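# Call for participants: does the crown test tell you anything? 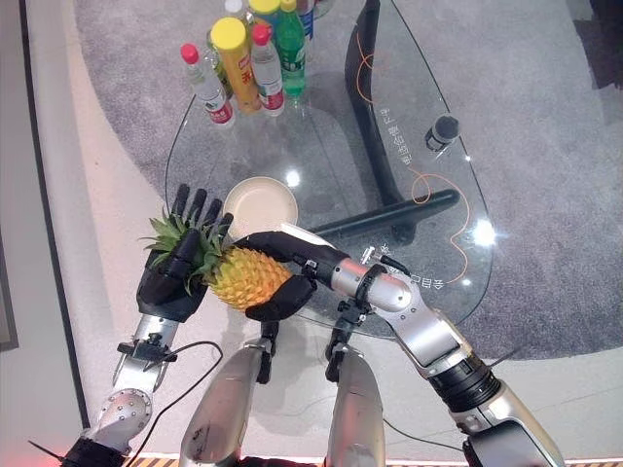 *Pineapple over the glass table, crown still on.*

Everyone has a rule for picking a ripe pineapple. Pull a leaf from the middle. Sniff the base. Go by the color of the skin. Thump it. We at Prunemia have read a lot of these rules and believe very few of them, and we want 30 people to help us check.

**What you'd do**

You come to our Horgan Street room for one session of 2 hours. You get 8 whole pineapples, one at a time. Handle each one the way you would at the store, write down whether you'd buy it, and say which rule you used. "I just had a feeling" is an acceptable answer and gets its own column. Then we cut the fruit, measure the sugar, and you taste a piece without knowing which one it came from.

You won't be told your score on the day. We tried that with melons, and people started arguing with the refractometer.

**Who we want**

- Adults who buy fresh fruit at least twice a month
- People who are sure they can tell
- People who are sure nobody can - we have too few of these
- Produce clerks and cooks, up to a third of the group

Please don't apply if you have a pineapple or latex allergy, or open cuts on your hands. The leaves are sharp and the juice stings.

**What you get**

A Jedico grocery card, paid at the end of the session even if you quit halfway, plus whatever cut fruit you can carry. Bring a container with a lid. We don't cover parking.

**What we won't claim**

Thirty shoppers in one city won't settle this. If the leaf pull does no better than guessing, we'll say so. If it works, we'll say that too, with some irritation. No fruit seller is paying for the study.

**How to apply**

Send a short note to Prunemia, Box 2590, or leave one at the Allex front counter before 5 p.m. Tell us your rule and how often it has let you down. Sessions run through November, mornings and evenings.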